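March, late evening

I still don't believe in the box system. Jytte Gunnlaugsson came back from her weekend course convinced that every cable we own should live in one shallow mailer box and that a second one should stand open beside it for the "keepers." Sort first, she says, then close both lids and never think about it again. I have heard this before. I heard it about the Movar drawer inserts, and we all know where those went.

My objection is simple. The tangle gets tipped in black on black, nearly to the rim, and then we tell ourselves it's organized since there's cardboard around it.

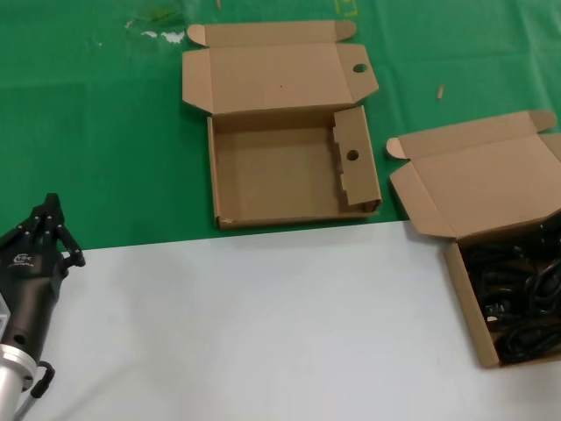 ## What I think of the method

Seven minutes per box, according to the course. I'd like to see the person who can tell a power cord from a data cord in seven minutes when they're all the same color. Jytte timed her first try at home and won't tell me the result.

The green cloth was her idea too. It's meant to make small parts easy to find. I'll give her that it's held on properly, with one clip at the far left corner and another right of center, but the fold lines haven't dropped out and there's a ragged bit in the middle that I would have thrown away. 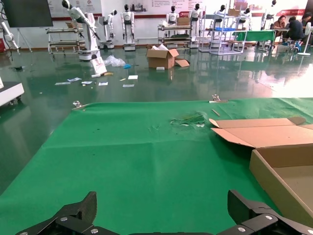 And then there's the floor. We unpack things to get tidy and the unpacking makes more mess than the things did. White packing coming out of a carton, plastic, paper bits all over. Thongchai Phetsri says you sweep at the end. I say the end is where everyone goes home. 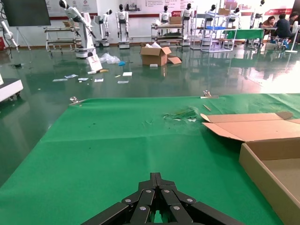
*Green cloth, one open box, and the floor still to do.*

I asked Thongchai what it all cost and he said 40 for the boxes and cloth, 60 if you count the labels, which haven't come. Szekeres promised them in 3 days. I'm not holding my breath.
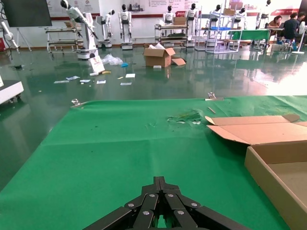 I also want it written down that I asked for hooks. Hooks on a wall, one cord per hook, and you can see what you've got. Jytte says hooks look untidy. Compared to what?

She wants to start on the adapters next. I said I'd help if she labels the first box before we open another one. She said yes too fast. Must remember to buy tape.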